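3.2 Collecting demonstrations with hand-held grippers

All demonstrations in the Ulero set were recorded without a robot. The demonstrator holds one gripper in each hand and does the task directly on a table. Each gripper carries its own camera, and a further view is recorded from head height. We chose the box task for most of the recording because it needs both hands and because the contents are slippery and shift against each other. Figure 4 gives views from one session.

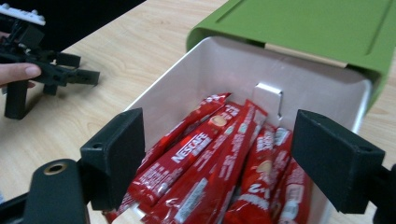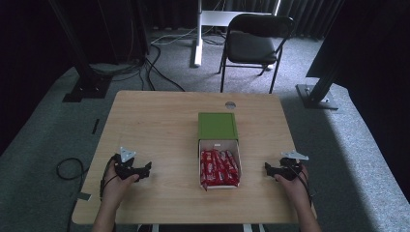
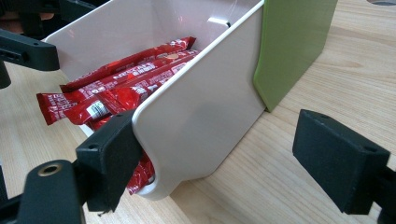 Figure 4. The box task during recording with two hand-held grippers. Every view has the white tray, its red-wrapped contents and the green part of the box. The first and third views are from gripper cameras; the second is from head height.

The box has a green lid and a white tray. The packets are long and thin, with glossy wrappers and crimped ends. We kept the same kind of packet through all sessions at the Skeswood site and changed only how the packets lay in the tray and where the box was placed on the table. Demonstrators were told to work at a normal speed and to keep both grippers in front of the body. They were not told which hand to use first. As a result the set contains both orders, and we did not try to balance them.

We recorded 609 demonstrations of the box task in October 2019. Of these, 37 were removed before training. The usual cause was lost tracking on one gripper for longer than we were willing to interpolate. A few were removed because a packet fell off the table and the demonstrator stopped. We kept demonstrations in which a packet was dropped and picked up again, as these include recoveries that the policy would otherwise never see.

Gripper pose is tracked in a frame fixed to the table, and finger opening is read from the gripper itself. All streams are resampled to a common clock. The delay between the gripper cameras and the pose stream was measured at the start of each session by tapping the fingers on the table several times and lining up the signals. When this step was skipped, which happened twice, we reused the delay from the session before it and marked the files.

The gripper views and the head view serve different ends. In the gripper views the fingers stay in nearly the same place in the image, so the position of a packet between them can be learned directly. The same views often lose sight of the other hand. The head view keeps the box and both hands together, but the fingers hide part of the tray at the moment of grasping. Section 5.1 compares policies trained with and without the head view.

For comparison we also recorded 166 demonstrations of the same task by remote control, using the Mirkent arms and the Cruzado control software. The operator stood behind the arms and moved them with a pair of leader handles. These demonstrations were slower, and operators tended to pause before closing the fingers. We did not trim the pauses. The remote-control set was recorded in November with a second box of the same type, and its finger pads were replaced once when the surface wore through.

Both sets use the same action format: the change in pose of each gripper and the target opening.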